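混装水果的分拣与摆放：访Gesteck果品陈列顾问Mabli Morgan

2022年1月26日，星期三

Mabli Morgan在Gesteck负责混装水果的验收与陈列规范。她经手的规程第2版去年4月开始执行，适用于会议茶歇、酒店前台和小型零售台面。访谈在公司的分拣室进行，话题从台布谈起。

“台面先铺布，再放果。”她说，“硬台面上圆果会滚，滚一次就可能多一处碰伤。布的颜色我们选蓝色，橙、黄、红几类果皮放上去反差大，斑点和果蒂周围的褐变容易看出来。白布会反光，深色李子类的表面细节反而看不清。”

规程把混装果分成3组：厚皮柑橘类、薄皮核果类，以及皮色偏褐、表面带斑的圆果。分组依据是果皮的耐压程度，与品种名称无关。Morgan解释，同一批货里常有供货单写得不清楚的果子，按品种分，分拣员要停下来查单；按果皮分，手一摸就能决定。

至于拿取，她的要求是只夹赤道部位，避开果蒂和果脐。“果蒂一圈组织最弱。受力点要在两侧对称，接触面尽量宽。用指尖捏，压强集中，当时看不出问题，隔天会出现一个软点。”

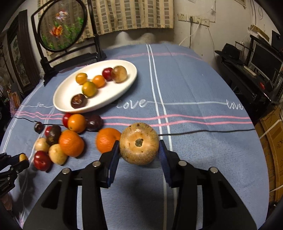 褐皮果的验收争议最多。Morgan认为，表面的小疤和斑点大多是枝叶摩擦留下的，已经木栓化，不影响果肉，不应作为退货理由。需要退的是疤痕边缘发软、按下去不回弹的果子。“Parry那边的采购以前见疤就退，一批2672个果，退掉的里面多数切开是好的。后来我们把验收表改了，疤痕只记录，不扣分，软点才扣分。”

柑橘类相对简单。她看两项：果皮的油胞是否饱满，同尺寸的果子哪个更沉手。皮面有高光不能说明新鲜，打过蜡的果子同样发亮。Gesteck的分拣员会把柑橘先挑出来放在台布中间，作为其余水果的参照，因为柑橘个头大，位置稳，不需要反复挪动。

谈到盘子，她的意见很具体。混装果用椭圆盘，长轴与取果人的视线成斜角。“圆盘容易堆成一个尖，下面的果子受压。椭圆盘可以铺成一层，斜着放，两头都够得着。”盘内大果靠端，小果居中，颜色接近的不相邻。盘里不必装满，剩下的水果散放在台布上，待补盘时使用。

散放也有规矩。深红和紫褐色的李子类不压在柑橘下面，也不与果蒂较硬的果子相抵。浅黄色的圆果最容易显伤，放在靠外的位置，方便逐个翻看。Morgan说，新来的分拣员常犯的错误是把散果拢成一堆，看起来整齐，底下的却看不到。

我们问她陈列时间如何控制。她的回答是按果皮组分别计时，薄皮组先到时限，先撤，柑橘组可以留到下一轮。撤下的果子不回原箱，另装浅筐，当天用于榨汁或切配。Matness的厨房沿用了这套做法，只是把撤换表从纸质改成了白板。

规程里没有写清洗。“清洗是后厨的事。分拣台上不碰水，果蒂凹处积水，放一夜就长霉。有灰用干软布擦，擦不掉就留着，交给后厨。”

目前的规程有一处她不满意：补盘顺序写得过于死板，规定从左到右依次补，实际操作中哪个位置空了就补哪个位置。Jolen的店面试过照章执行，补一盘的时间变长，果子被多挪动了几次。第3版会删掉这一条，另加一张果皮分组的对照表，贴在分拣台侧面。

台布的更换周期也在讨论。现在每班换一次，沾到果汁立即换。Morgan倾向于维持不变，采购部门希望延长，双方还没有谈定。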